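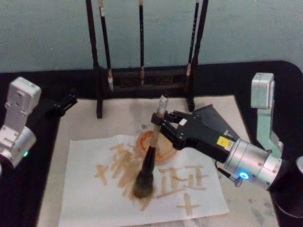
Ticket 133 - Brush pressure drift during multi-character writing
Project: Pirlow bimanual calligraphy study
Site: Vututberg laboratory
Component: Right arm, contact height estimator
Opened: December 5, 2018
Status: Open, fix under evaluation

Summary
The study compares two ways of setting brush height during writing. The baseline method replays the height recorded in the demonstration. The Wyss method estimates height from wrist load and corrects it at each control step. Under the Wyss method, stroke width is expected to stay within the tolerance set by the demonstration. The reporting group finds that it does not do so for dense characters.

Observed behavior
Strokes in a character resembling 林 come out thick, overlapping and in places smeared, and one horizontal stroke runs far to the left. Strokes in a character resembling 正 on the same sheet are thinner and better separated. A simple cross shape resembling 十 is legible. Ink tone is uneven, with lighter and darker patches. The controller reported no fault, and the gripper held its commanded width throughout the logged runs.

Steps to reproduce
1. Load the Bakwood policy checkpoint and select the Wyss height method.
2. Zero the wrist load reading with the brush held clear of the paper.
3. Run the character set without re-zeroing between characters.
4. Compare stroke width in the first and last characters of each run.

Log of actions taken

Entry 1. Load readings were exported at 500 samples per second. The zero offset moved steadily during each run and did not return to its starting value when the brush was lifted.

Entry 2. The smoothing window on the load signal was shortened to 10 samples. Stroke ends improved slightly. The offset was unchanged.

Entry 3. The baseline method was run with the same checkpoint and character set. Width variation was lower on dense characters and higher wherever the paper was wrinkled. This agrees with the result reported in March.

Entry 4. Rack poses were checked against the wrist camera view, to rule out an error in the grasp height passed to the estimator. The three hanging brushes differ in the markings on their handles and in the look of their tips, and the pose file must list each one separately. One entry had been copied from another and was corrected.
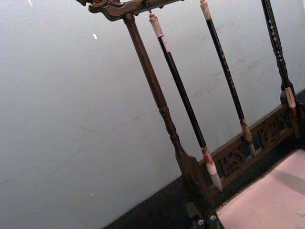
Current assessment
The group attributes the drift to the zero offset. A change in brush weight as ink is taken up and released is the leading explanation - it has not yet been isolated from sensor warm-up. The pose file error affects grasp height only and does not account for the drift within a run.

Proposed fix
Re-zero the load reading after each visit to the ink dish, with the brush lifted clear. The added pause is about 600 milliseconds per visit.

Remaining work
Repeat step 3 with re-zeroing enabled. Run one set with a dry brush and no ink. Results obtained with the earlier pose file are to be marked as such in the project record and left out of the comparison table.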